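Home | Projects | Media Studies | Archive
2 min read

Do red carpet galleries sell the show?

Our group read 97 gallery posts from the Trosberg television awards in June. Soltix, the site that ran them, says dress coverage brings viewers to new series. I doubt it.

Only 40 posts named the series the actor was there to promote. The rest gave the designer, the shoes and the hair – then stopped. We also asked 200 students what they remembered, and most recalled a gown and no title.

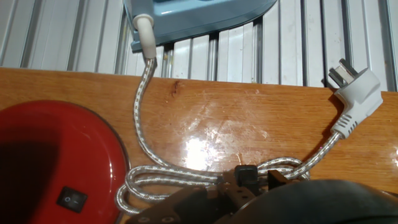

Nondico, the streaming service, did gain sign-ups that month, but it had also cut its price. We couldn't separate the two.

Comments

tvfan2119: Did you count the captions too?

marlo_k: I watch for the clothes. Never claimed otherwise.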